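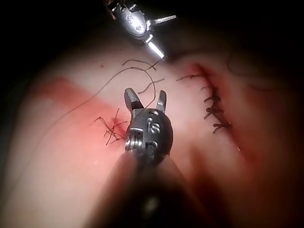
Jaws open, close up

kurnport_dan
So I let 39 names go in October and kept 2. One of them is Pavico.com, which I've had forever, and on Friday I got an offer of $3519 through the landing page. No name, just a Gmail address. Would you counter or take it? I'm leaning toward take it, my renewals are coming up and I'm tired!

Sfakianakis
Counter. Six letters, easy to say, sounds like a company already. I wouldn't answer under 8k.

tldmoth
Easy to say that when it's not your name, lol. I countered on Prondetti.com last year and the guy vanished. Later sold it for $301.

Sfakianakis
One bad buyer doesn't set the price for everybody. Anyone who opens with an odd number like that has a budget in mind, imo.

tldmoth
Or he converted it from euros.

kurnport_dan
Ha, hadn't thought of that one. I asked Thanasis Economou to broker it but he wants 15% and I don't love that. Going to reply tonight with 5k and see what comes back.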